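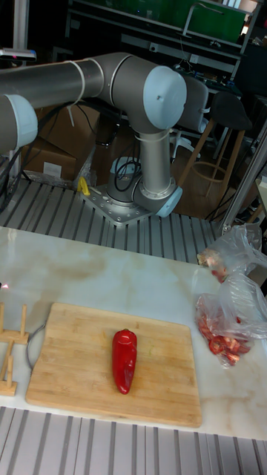

*Page last changed: April, mid-morning*

**Wanted: a bookkeeper for a small cheese shop in Cestport**

Flevometti sells cheese, and 159 kinds of it at that, which is too many. Our accounts live in 13 box files, one of them labelled "Misc (important)". We'd like you to come in two mornings a week and be stern with us.

You'll pay suppliers, chase the restaurants that owe us money, and explain VAT to Karthikeyan Pisharody, who owns the place and has had it explained before.
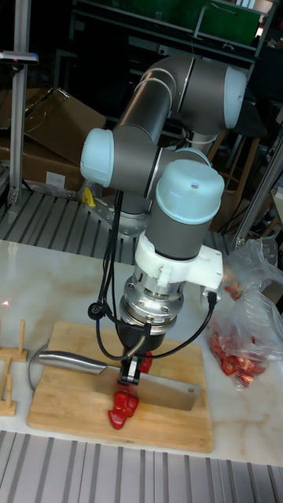
Hours are 9 until 1. Experience with Bangera, our till software, would help, though we have none ourselves. Pay is £80 a morning plus whatever Linoritz is close to its date.

To apply, send Karthikeyan a letter of one page, with 4 lines at most on your passion for cheese. Spreadsheets welcome. Please don't ring before nine.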